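Kudell Opens Community Share Offer to Customers Ahead of Pormont Expansion

3 min read

PORMONT, 10th July – Kudell, the household laundry and home care company, today opened its first community share offer, inviting customers and members of the public to take a direct stake in the business. The minimum investment has been set at $20.

The offer will remain open until the company reaches its target or the subscription period closes, whichever comes first. It is being hosted on Olus, an online funding platform for consumer businesses.

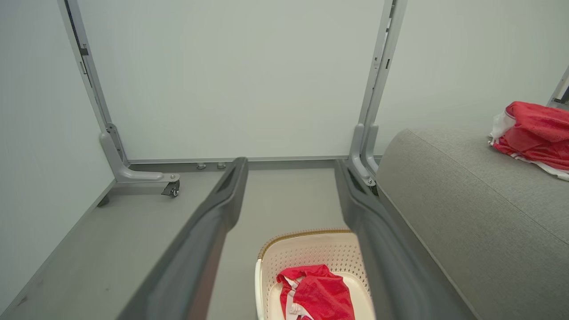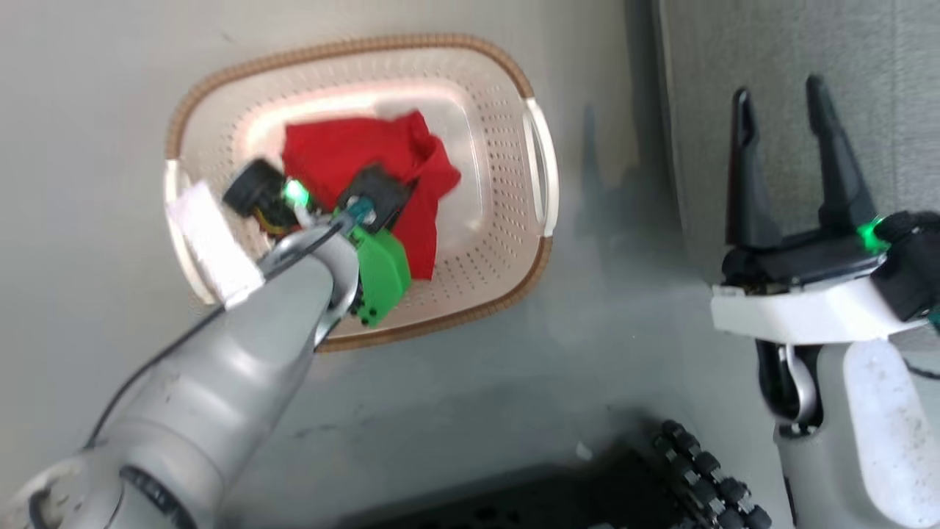 Small investors should be told plainly what they are buying, according to Korkor Bonsu, and that means putting the risks on the same page as the rewards. Bonsu added that a customer who likes a company's service may still decide its shares are a poor fit for their savings, and that an offer document should help them reach that decision.

Kudell began preparing for the offer in February, when it invited existing customers to register their interest without obligation. By the time registration closed, 2,955 people had asked to receive the offer document. Those who registered were given access to the full terms before the public launch and may subscribe on the same terms as all other investors. No discount or bonus shares are being offered for early subscription.

Money raised will be used to open a second collection and delivery depot in Pormont, to extend the company's evening service, and to repay a short-term equipment loan. A full schedule showing how funds would be spent at different levels of subscription is included in the offer document. Should the minimum target not be met, all payments will be returned to subscribers in full and the depot will be put on hold.

Shares issued under the offer are ordinary shares of a single class. Holders of 149 shares or more will have the right to attend and vote at the annual meeting. Smaller holdings will be held through a nominee arranged by the platform, which will collect and cast votes on behalf of those investors. Kudell considered giving smaller investors non-voting shares and decided against it after comments received during the registration period.

The company does not expect to pay a dividend during the first years after the offer closes. Any profits in that time are intended to be kept in the business. There is no public market for the shares, and investors may not be able to sell them when they wish to do so.

Alongside the offer, Kudell will introduce an investor credit. Customers who invest $1,000 or more will receive a credit on their household account, to be applied against regular orders. The credit cannot be exchanged for cash, is not transferable, and will end if the related shares are sold. It has no effect on voting rights.

Quaye, the advisory firm engaged by Kudell for the offer, has reviewed the financial statements and the forecasts that appear in the document. Its report is printed in full as an appendix – including the sections in which it questions the company's assumptions on delivery costs. The board has responded to those points in a separate note.

Two online question sessions will be held during the subscription period. Members of the management team will take part in both, and written answers will be posted on the offer page after each session. Questions may be submitted in advance through the platform. Investors who prefer a printed copy of the offer document may request one by mail at no charge.

Kudell will report to its new shareholders twice a year. Each report will cover revenue, costs, customer numbers and progress on the Pormont depot, and will be sent to all investors regardless of the size of their holding.

About Kudell

Kudell provides laundry collection, washing and delivery to households, together with a small range of home care products sold by subscription. The company is privately held.

Important information

Investing in a private company carries a high degree of risk, including the loss of all money invested. This release is not an offer to sell shares and should not be relied on as financial advice. Any decision to invest should be made only on the basis of the full offer document, available through Olus.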